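Two arms, one steamer, four buns

11/30/21

The bun task was supposed to be the easy one. I picked it in May because the buns are round, they don't roll much, and if one gets dropped you are out a bun. I have now spent longer on it than on the cable routing and the base mounts put together.

The setup in our corner of the Vinine workshop is two arms facing a white table, with an electric steamer in the middle and a plate on the right. The laptop runs Nometti, which is what I ended up calling my control code. The left arm takes care of the lid side. The right arm does the picking. Each run starts with four buns in the basket and is supposed to end with four on the plate.

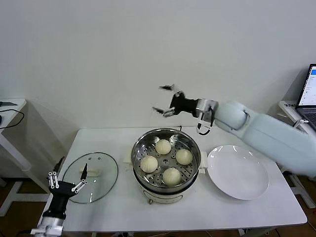 Most of the trouble so far has been the approach angle. The rim of the pot is higher than the basket, so coming in flat doesn't work. The gripper has to come over the rim, go down, close, and go back up before it moves sideways at all. I had a blended path at first that cut the corner to save time, and it clipped the rim on 21 runs before I gave up on it. The path is now three straight moves. It is slower and I don't care.

Grip force was next. I started at 300 on the driver's scale, which left two dents in every bun. At 285 the dents are small and the bun still holds through the lift. I tried going lower and the pleated tops started to slip out. The numbers mean nothing outside my driver, so don't copy them.

The order of the picks mattered more than I expected. I used to go front to back, and the wrist kept passing over buns it hadn't picked yet. Now the order is set by hand in the config file and the one toward the back of the basket goes last. It gets the most room that way, with nothing next to it. 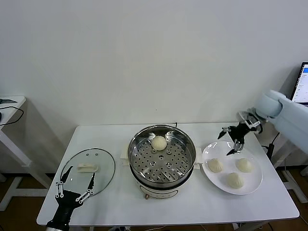
Using both arms

The next thing I want is for either arm to be able to reach into the basket. The left one sits idle for most of a run. On paper it can get to anything on its side of the pot, but the wrist comes close to the base on the way in, and the cable under it hangs lower than I would like. I need to tie that up with something better than tape.

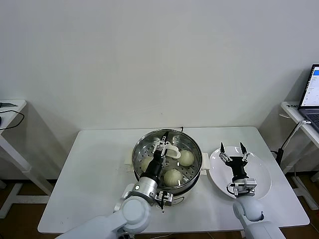

For the two-arm version I wrote a simple lock. Only one gripper is allowed inside the rim at a time, and the other one waits over its own side of the table. The Arnardóttir branch of the code has a proper collision check, but it runs too slowly on my laptop to be of use. The lock is a few lines and hasn't given me any trouble yet.

The log folder is up to 1633 files, mostly short runs I stopped myself. I'll go through them before I change the grip code again. After that I want to move the plate farther out and see if the right arm still sets the buns down flat.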